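FOR IMMEDIATE RELEASE

Stedton Lost Property Office to Return 949 Items, Keep the Umbrellas

STEDTON, December 15, 2022 – The Stedton Lost Property Office will open its shelves to the public for the rest of December, in the hope that the people of Stedton will come and take back their things.

The office took in 987 items this year from buses, libraries, the swimming pool and the back row of the Mersha Theater. Of these, 38 are umbrellas in such poor shape that staff have agreed to stop asking after their owners. The other 949 are in good order and free to anyone who can describe them with a straight face.

"People assume we have sold their glove," said Grigore Preda, who has run the office since it moved out of the old ticket hall. "There is no market for one glove. We have looked into it."

Visitors will notice a change at the counter. Until this fall, every claim was made on a paper form that asked for the color of the item twice and the date of the loss three times. The form has been replaced by Gunance, a search system built by the local software firm Prorniter. Staff type in a few words and get back a shelf number. In testing, the word "scarf" returned a great many shelf numbers, and the firm has since added a box for color.
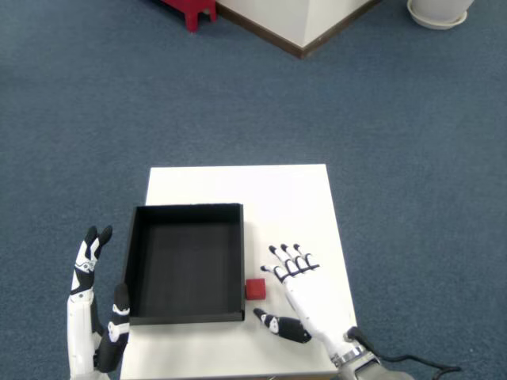 A small red cube beside an open black box.

"We were asked for something that would work on the computer they already had," said Idris Harries, managing director of Prorniter. "Then we saw the computer. I would like it on record that we delivered anyway, and only two weeks late."

Small items remain the hardest to place. Keys, dice, earrings and single chess pieces are often handed in and hardly ever claimed, possibly because their owners are still searching under the couch. The office holds enough loose game pieces to start several board games and finish none of them.

Larger losses are another matter. This year's shelves include a tuba, a wedding cake stand and a full set of encyclopedias left on the number 2 bus, one volume at a time. The tuba has been claimed by three people, none of whom could play it. It is still available.

To claim an item, visitors should bring photo identification and a description of what they lost, including where and when they last had it. There is no fee. Items not claimed by the end of the month will go to the Mersha Theater's prop store, which has asked for the hats and politely declined the dentures.

The counter is open daily from 10 a.m. to 4 p.m., closing for lunch at noon. Parking is behind the building – please remember where you left the car.

About the Stedton Lost Property Office
The office collects, stores and returns property found on public transit and in public buildings across Stedton. It has 600 feet of shelving and would like some of it back.

Media contact: Grigore Preda, Stedton Lost Property Office

###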